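Home Tickets My queue Knowledge base Log out

Ticket: gripper width drifts during chopstick pickup demos
Status: open
Product: Vasida hand-held gripper, recording to Duvura

OK so, me again, same kitchen task as my last ticket. I do the demos by hand, squeezing the gripper around one chopstick, lifting it, and dropping it in the holder with the rest. I recorded 20 of them this morning and the first 10 play back fine. After that the width Duvura logs starts creeping up, and by the last few it says the fingers are 4 mm apart when I know I had them pinched shut on a chopstick! The policy we trained on the last batch did just what you'd fear: it closed, stopped short, and lifted nothing (very politely, three times in a row).

What I've tried so far:
- Restarted Duvura, no change.
- Re-ran the open/close calibration. Good for a handful of demos, then it creeps again.
- Swapped the USB cable for the one from the Sturham kit. No change.
- Wiped down the blue pads, which I was sure would be it. Nope.

Between demos I go back to fingers wide open over the placemat, chopsticks lying flat, and that's the pose I calibrate from too.
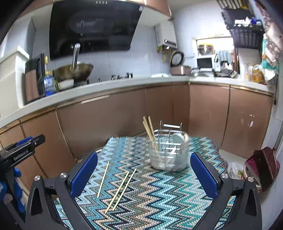

Gallardo support wrote back that calibrating from wide open only gives the software one end of the range, and asked me to close the fingers fully with nothing between them, hold for a slow breath, then open and hit save. They also wanted to know if I'd checked the screws at the pivots, as a slightly loose one lets the finger wander while the encoder thinks all is well.

Update, 3 p.m.: I had not checked the screws. One on the left finger took almost a quarter turn, oops. Snugged it, calibrated the way they said, and I'm up to 35 demos with the closed reading sitting where it should. I'm throwing out the second half of this morning's set and redoing those.

Still open on my side: can Duvura warn me when the closed reading moves between demos? I'd much rather stop and fix it right then than find out after training. Leaving the ticket open for that one.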